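To: gokora-arms list
Subject: Re: Gripper not opening fully after stop button

Sorry for slow reply, been crawling under the bench with a torch most of the afternoon. Answers to the questions below, then what I think is going on. Warning, it's long and I'm typing between runs.

> From: Skeltutwood workshop
> Had the same thing on ours in August. Pressed the stop with the
> fingers half closed, released it, arm came back fine but the gripper
> only opened part way and the software swore it was fully open.
> Three questions before anyone starts taking things apart:
> - does it happen from a cold start or only after a stop?
> - is the wrist cable tied down or hanging?
> - what does the log give you, 3438 or something else?
> Also please don't run it with anyone leaning over the counter until
> you know. Ours closed by itself when the position got reset, and
> it was not gentle.

Only after a stop. Cold start is fine every time so far. We ran seven cold starts this morning, all good. Then five stops on purpose, and three of those left the gripper in the wrong place with no warning on screen. So it's not every time, which is the annoying bit.

Code is 3438, same as yours. Manual just says "position reference" and to contact the supplier. Have done. Nothing back yet.

Set-up is the Prerley kitchen counter, the usual one, board and plate and a few bits of shopping. Task is pick from the plate, put down on the board, go back. Nothing heavy.

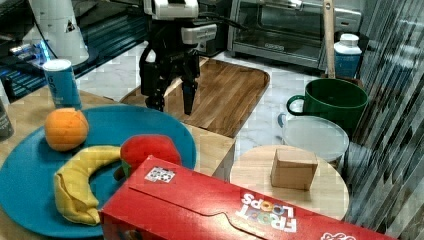

What happens after a bad stop is this. Arm goes to its start pose, fine. Gripper gets told to open, opens a bit, reports done. Arm then comes down over the plate with the gap too small and pushes on whatever it was meant to go round. First time it did that I thought the camera was out and wasted an hour redoing the calibration. Camera was fine. Then on the next run I sent the reset by hand and it snapped shut. My hand was on the plate, not in the fingers, but I'd have had it in there if I had been moving the apple. So yes, please take the warning above seriously everybody.

On the cables - ours are loose over the wrist, not tied. I did wonder if the loop was catching at the far end of a reach and tugging the plug, which would give you a short drop in power right when the stop is released. Haven't proved it. I wiggled the plug with the gripper idle and got no fault at all, then did the same during a stop and got one straight away. Could be luck. Would like somebody else to try it, carefully, from the side.

The long reach across the counter is the one I'm least happy with, the arm is well stretched and the cable has to come with it. If it's going to snag it'll be there.
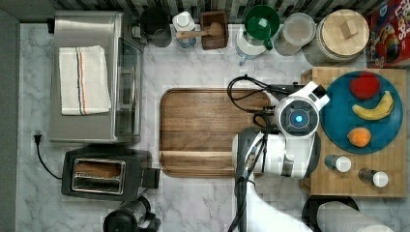
Arm at the cutting board, cables looped over the gripper.

What we're doing for now:

No manual reset of the gripper while anything or anybody is in reach. Full power off, count to five, power on, let it find its own zero with the counter clear under it.

After any stop, open and close once up high before going anywhere near the plate. If the gap looks wrong by eye, it IS wrong, never mind what the screen says.

Speed turned down on the way in to the plate. Costs us time but it pushes less hard when it gets it wrong.

I've put a check in the James script as well, it compares the finger position before the stop with the one after and refuses to carry on if they don't agree. Works on the bench. Caught one of the bad ones and missed another, becuase the gripper was reporting the wrong number both times and the two wrong numbers matched. So don't lean on it. Will send it round once it's less embarassing.

Questions back to you lot at Skeltutwood:

Did swapping the wrist cable change anything or did you never get that far?
Which firmware are you on? We updated before the summer and I can't remember seeing this before the update, but then we hardly ever used the stop before that either.
Do you get the snap shut only on reset, or on power up too?

If anyone has a spare wrist cable of the shorter sort could we borrow it for a week, will pay postage. Going to tie this one down along the arm tonight with a bit of slack at the joint and run the stops again in the morning, same five. Will post the log whatever happens.

Got to go, building gets locked at six.

Prerley bench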